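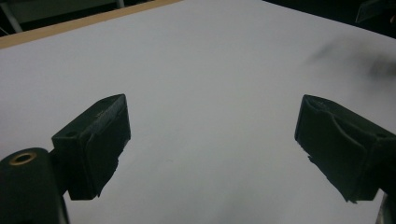 3.2 Table surface and lighting

Figure 1. White tabletop under dim, even light.

All clearing and setting tasks in the study took place at tables with a white top. White was chosen after the pilot in May, when participants at a patterned table took longer to find small items such as teaspoons and bottle caps. A matte finish was preferred over a glossy one, as reflections from ceiling lamps had been mistaken for spills in the pilot recordings. Under dim, even light, a matte white top looks pale gray-white (Figure 1), and dark objects keep a sharp outline against it. Light objects are harder to tell apart. White saucers and folded napkins were therefore logged as a separate group and are reported in Section 4.

The tables were ordered from Sidimport and placed in two rooms at the Hawthorne site. Table height was the same in both rooms. Chairs were taken out before each session so that participants could walk along all sides. The blinds stayed down, and the ceiling lamps were kept at their lowest setting - brighter light was tried early on but left strong shadows under the rims of plates.

3.3 Procedure

Each session had 10 rounds. At the start of a round the items were laid out from a printed plan, and the participant was asked to clear the table in any order. A round ended when the participant said it was done. Items left behind were recorded but not pointed out. The top was wiped with a damp cloth between rounds and given time to dry.

In total 29 people took part, and 1256 item removals were kept for analysis. Removals in which an item was dropped and picked up again were counted once. Sessions with fewer than 20 removals were left out. The last session was held on 8/28/20.

Two coders, Weronika Urbańczyk and Zdzisław Pawlak, marked the start and end of each removal separately. Where they disagreed, they went through the recording together and settled on one value. Most of the disagreements concerned crumbs and other loose matter, which participants often swept to the edge of the table with one hand while carrying something in the other. We treated sweeping as a separate action and did not include it in the removal times.

The order in which items left the table was recorded for every round. It is used in Section 4.2 to compare participants who worked from one side of the table to the other with those who cleared by type of item.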